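整理搭档招募：和我们一起把桌面、抽屉和那个“什么都往里塞”的角落理清楚

大家好，我们是欧美尔（Omell）收纳工作室。如果您在网上搜“抽屉为什么总是满的”搜到了这里，那我们先跟您打个招呼，您来对地方了。

工作室是达莉娅（Dalia Tawfik）开起来的，最早只有她一个人，背着一只帆布包，到朋友家里帮忙理书房，理完了常常被留下来吃晚饭。后来朋友介绍朋友，活儿慢慢多起来，塞南（Senan Daly）也加入了，负责排期、接电话，还有把大家落在客户家里的卷尺一把一把要回来。现在固定的搭档有9位，这个夏天我们想再请3位。

工作是上门整理，以居家办公的书房为主，也有厨房、玄关和儿童房。一般两个人一组，一次半天，先坐下来跟主人家聊，再动手。聊的这一段我们看得很重，有时候能聊掉一个小时。一位退休的中学老师，书桌上堆着二十多年的备课本，您要是一进门就问她“这些还要不要”，那这天基本就做不下去了。得先听她讲讲是哪一届的学生，哪一本是她自己最得意的，讲着讲着，她自己就会把一摞推到旁边去，说这些可以了。

所以我们找人，手脚快当然好，可更想找的是坐得住、听得进去的人。您自己家里是不是一尘不染，我们真的不在意（达莉娅的车后备箱，各位以后会见识到的）。

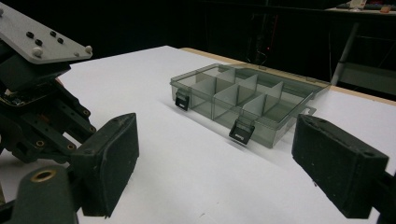 带分格和黑色搭扣的透明盒

具体会做的事情，大概是这样：跟主人家一起把东西按用途归堆；量抽屉和柜子的尺寸，画一张简单的草图；商量哪些留在手边，哪些收到高处；写标签，字不用漂亮，家里老人看得清就行；最后把要捐的、要卖的、要扔的分开打包，送到楼下或者约好的回收点。纸张类的东西比较费神，票据、合同、说明书、孩子的画，每一样都有不同的处理办法，培训的时候会细讲。

培训安排在基恩（Keane）路的工作室，一共三个下午，茶水点心我们准备。前两个下午讲方法和沟通，第三个下午跟着老搭档去一户真实的人家，只看、只搭手，不用独自拿主意。培训期间照常付津贴，中途觉得不合适，随时可以说，大家好聚好散。

待遇方面，单次上门半天135元起，这是新搭档的起步价，满一个季度以后会重新谈。愿意长期做的，可以转为固定排班，每月底薪4,000元，上门费用另算。交通费凭票报销，跨区较远的人家我们会尽量安排两组人拼车。手套、口罩、标签机、卷尺由工作室提供，围裙也有，只是颜色是塞南挑的，请多包涵。

时间上比较灵活。书房的活儿多在工作日白天，孩子上学、大人开会的空当；厨房和儿童房多在周末。每周能拿出两个半天就可以报名，带孩子的家长、在读的研究生、退休不久的朋友我们都欢迎，年满十八岁即可。有一点要提前说明，这份工作要弯腰、要上矮梯，也会碰到灰尘，过敏比较厉害的朋友请先跟我们聊一聊，可以多排文件整理这一类的活儿。

还有一条请一定看完：进了别人家，看到的、听到的，都留在别人家里。信件、照片、药盒、日记，没有主人点头一概不翻不拍，也不拿来当饭桌上的谈资。入职时会签一份保密约定，内容不长，请您认真读过再签。

报名不需要正式简历。请写一封信给我们，长短随意，告诉我们您住在哪一片、每周哪些时间有空，再讲一件您舍不得扔的东西和它的来历。三月那一批报名的朋友里，有人写了整整两页外婆的纽扣罐，我们几个传着看了一下午。信可以投到工作室门口的信箱，也可以通过本页底部的留言表发送，标题写“整理搭档”加您的姓名就好。

报名截止到6月10日星期三。收到信以后，塞南会逐一打电话，请留一个白天接得通的号码。电话里聊得来，就约您到工作室坐坐，见面大概半小时，穿平常的衣服来就行。

三月报过名、当时没有排上的朋友，您的信我们都还留着，不用重写，留言说一声“还想来”，再更新一下空闲时间就可以了。

欧美尔收纳工作室
达莉娅、塞南和全体搭档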